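Celton School of Home Cooking started as an evening class in the back of a hardware store in Skostmont. The store closed, the class moved across the street, and the class is still there. We teach adults and teenagers to cook the meals they eat at home: soup, rice, beans, roast chicken, noodles, bread, a few cakes.

## What we teach

The main course is called Weeknight Basics. It meets for 2 hours every week and goes through the winter, with a new group beginning each November. Students learn to use a knife, read a recipe all the way through before turning on the stove, and make a shopping list that matches what is already in the cupboard. Most of them had cooked very little before they signed up.

We also run shorter courses on bread, noodles and dumplings, canning, and cooking for one. The bread course fills up first. If you want a place, write to us before the schedule comes out and we will add you to the list.

Classes are small and everyone cooks. We don't do demonstrations where one person stands at the stove and the others watch, except for the first few minutes of canning, when we go over the safety rules.
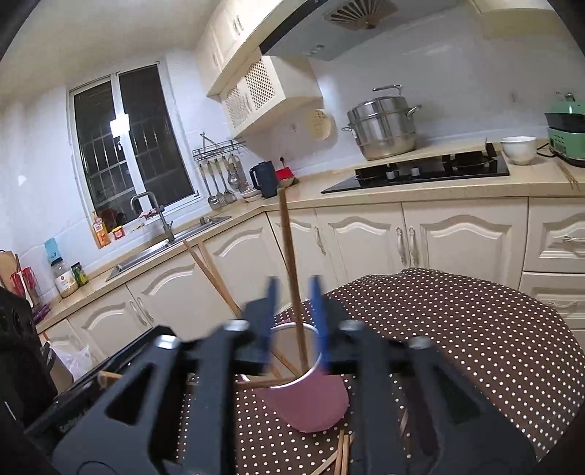

## Where we work

The school has 105 members and two places to teach. The larger one is the Milošević building on the main street, a former bakery that kept its name when we took over the lease. It has gas stoves, a long counter and a walk-in pantry. The entrance is on the alley side – the front door is locked during class.

The smaller groups meet in home kitchens. We like teaching this way. A student who learns on a regular stove, with regular drawers and not much counter space, can go home and do the same thing the next night. The address is sent to you when you register.

## The recipe binder

Every student gets a copy of the Garance binder, our collection of 266 recipes. It was put together over several years from handouts, and some of the pages still look like it. Amounts are given in cups and in grams. When a recipe gets the same question from several students, we rewrite it. The pie crust page has been rewritten more than any other.

The binder is not for sale separately. Former students can trade in an old copy for the current one at no charge.

## Fees and signing up

A place in a short course costs $30, ingredients included. Weeknight Basics is paid by the month. If the fee is a problem, tell us when you register and we will work something out – a few places in each group are set aside for this.

Please list any food allergies on the form. Bring an apron, closed shoes, and a container with a lid for leftovers. Knives, pots and towels are provided. Registration forms are at the Milošević building, in the rack inside the alley door.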